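Spring news from the Skelar bench

I've been chasing the same question since June: can our gripper find a clear edge when the camera barely can? Ehab El Khatib wrote the new edge-finder, and we ran it 266 times at Uston – it got the edge right in 257.

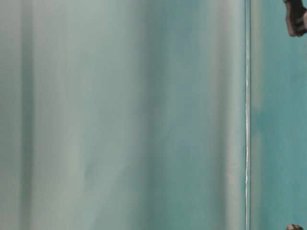
Our old method looked for corners and gave up without them, so I was stuck nudging settings all day (so much coffee!). Ehab's version only needs one bright line. Give it a thin white streak against all that blurry teal and it's happy, even with a dark fingertip poking in at the top.

Next up is Gidutdale, with a new batch of 149 runs.

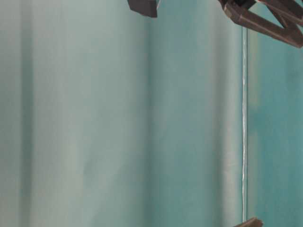
Gripper parts at the top, bright line on the right.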